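Join us as a gallery host at the Briltham Science Rooms

The Briltham Science Rooms are looking for gallery hosts for the coming season, and we would love to hear from you if you enjoy talking to people of all ages and don't mind explaining the same pendulum many times before lunch. 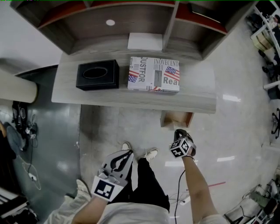 We're a small hands-on science center on the river side of Briltham, a short walk from the train station, with four floors of things to push, crank, listen to and take apart. On a busy day in the school vacation we welcome 1,000 visitors, and on a gray morning in January it can be a family of five and a retired engineer who knows more about steam than we do (we're always happy to see him). Hosts are the people everyone remembers afterward, and we try hard to look after them.

You'd spend most of your shift out on the floor, greeting visitors, running short demonstrations and helping people who have gotten stuck on an exhibit. The Kwon Gallery, where we keep the sound and light exhibits, is the liveliest and needs a host at all times. The Skunska Room upstairs is quieter and holds our collection of old calculating machines, and whoever is on duty there also gives the afternoon talk at 2:30. Everyone rotates, so you'll get to know both.

You don't need a science degree, or any degree at all. Some of our best hosts came to us from restaurants, libraries and summer camps. We'll teach you the demonstrations over 4 paid training days, and you'll shadow an experienced host until you feel ready to go it alone. A second language is a real help, as many of our visitors are travelers passing through on the Suletti line — Spanish and Polish come up most often, but we'd be glad of any.

The job is part time, with shifts from 9:15 in the morning or from noon, and most hosts work some weekends. You'll be on your feet for long stretches, though we can work around that if you let us know what you need. Hosts get free entry for themselves and up to three guests, a discount in the cafe, and first pick of seats at our evening lectures.

To apply, send us a page or so about yourself and tell us about a museum visit you still think about — good or bad, we enjoy both kinds! Leave your letter at the front desk or use the contact form on our website. We'll reply within 72 hours, even when the answer is no. Applications are open until the end of January.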